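Head-mounted capture for two-handed tasks - how many clips before it's worth training?

12 replies, showing the last 6 - thread started 30 July 2024

drerkitz_fan
Okay, I finally have a pile big enough to talk about! 948 clips, all first person, all two-handed, and I went through every single one with coffee and a spreadsheet. The set is called Jerar for now. It's hands on surfaces: pressing, steadying, wiping, lining things up. Nothing fancy, but I love watching it. You start to see how much people do with a flat palm that never gets written down as a step.

My first training run used 300 of them and the hand tracker did better than I had any right to expect. So what now, more clips or better labels?

mossbucket
Better labels, every time. I had a set twice that size and half of it said "hold" for five different things. Holding a panel still and feeling along it for a seam look the same to a lazy labeler, and I was the lazy labeler.

ouazzani_bench
I disagree with mossbucket, at least at this stage. Get more people and more lighting first. If everything was recorded under the same white shop lights, your model learns the shop lights. We ran into that at Trustham back in March and had to throw out a whole split. Labels you can redo from your couch. New footage you can't.

mossbucket
You can't redo labels if you don't remember what the person was doing! Write it down the same day. That's my whole point.

tinwhistle88
What size are you feeding in? I'm at 256 on the short side and fingertips turn to mush whenever the hand is edge-on to the camera. Flat hands are fine.

drerkitz_fan
256 here too, and yes, same mush. I tried cropping around each hand before shrinking and it helped a lot, though then you lose where the hands are compared to each other, and for two-handed stuff that's half the story. Right now I feed in both, the crops and the full view. Slower, but the left/right mixups nearly went away.

On lighting, I'm coming around to ouazzani_bench. I've started keeping the clips I used to delete - heavy color, head tilted way over, arms covering half the view. I was so proud of my clean ones! But a robot that only works under clean light isn't much use to me.

ouazzani_bench
Good. Just keep a test set that you never touch, with its own lighting and its own people. And don't auto-correct the white balance on it. I know some folks here swear by that, but I think it hides the problem.

tinwhistle88
Mild objection, I white balance everything and my numbers went up.

ouazzani_bench
On your test set, which you also balanced :)

drerkitz_fan
Ha, okay, I'll run it both ways and post the results. I'm also splitting "hold" into 2 labels, one for a palm resting flat and one for a hand set on its edge against something, so mossbucket gets a win as well. The one below goes into the odd-lighting pile: strong yellow and orange over nearly everything, left hand flat along a black panel and the right one upright against the other edge. Both new labels in a single view, I was so happy when I found it! 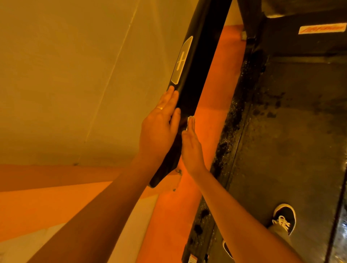
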